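Guides > Shop Floor > Handling Tasks

Section 6. Hose and duct handling

Read this section before you assign any hose task to the Lerari cell. Hose work is the least settled of the jobs in this guide. The machine can do part of it now. The rest stays with a person, and the task list in 6.2 shows where the line is.

6.1 Before you start

1. Check that the controller is in Teach mode and the speed is set to 14 percent.
2. Clear the bench of clamps, cut ends and tie wraps.
3. Lay out the hoses you plan to run. Different styles may be mixed, but each style needs its own grip profile.
4. Open Profiles > Flexible and confirm that a profile is loaded for each hose.

Note: Profiles made for rigid pipe will not work on ribbed hose. The fingers close to the pipe diameter and stop, and the hose wall gives way under them.

6.2 What the machine can and cannot do

Ready for unattended use: picking a single hose from a flat surface, moving it to a bin, holding it upright for inspection.

Ready with a person present: separating two hoses that touch or overlap, feeding a hose end toward a collar.

Not ready: fitting a hose over a collar, tightening a band clamp, coiling. Do these by hand.

In the trial at the Pevex shop, Kieran Dawber logged 2,000 single picks, of which 1,825 finished without help. Most of the failures were on overlapping hoses.

6.3 Teaching a grip on ribbed hose

1. Bring the fingers in from both sides, square to the length of the hose.
2. Close slowly until both sides touch the ribs.
3. Close a further two steps and stop.
4. Look at the outline of the hose at the grip. The ribs should keep their shape.
5. Press Save Grip and give the profile a name that includes the hose style.

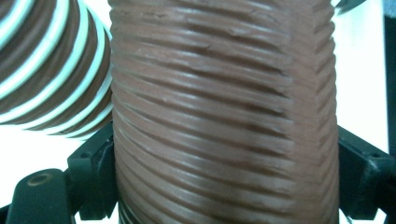
Figure 6-1. Ribbed hose held between the two brackets, with a striped hose behind it at upper left.

If a second hose lies behind the first, as in Figure 6-1, do not save the profile until you have tested a lift. Raise the arm a short way at Teach speed and watch the second hose. If it moves along with the first, lower the arm, open the fingers and start again from step 1.

CAUTION: Keep hands away from the fingers while they are closing. The force limit protects the hose. It is not a safety limit for people.

CAUTION: Do not pull a hose free by hand while it is gripped. Press Release first.

6.4 Running a batch

1. Switch to Run mode.
2. Set the batch size. The upper limit is 64 hoses.
3. Stay at the cell for the first five picks.
4. If the cell stops with code H3 (slip), wipe the finger pads and repeat the last pick.
5. If H3 comes up again on the same hose, set that hose aside and handle it manually.

Note: Dust on the ribs is the usual cause of H3. Worn pads come next. See Section 9 for pad replacement.

Changes to the task list are approved by Sinan Yüksel at Otico. Section last revised 8/12/22.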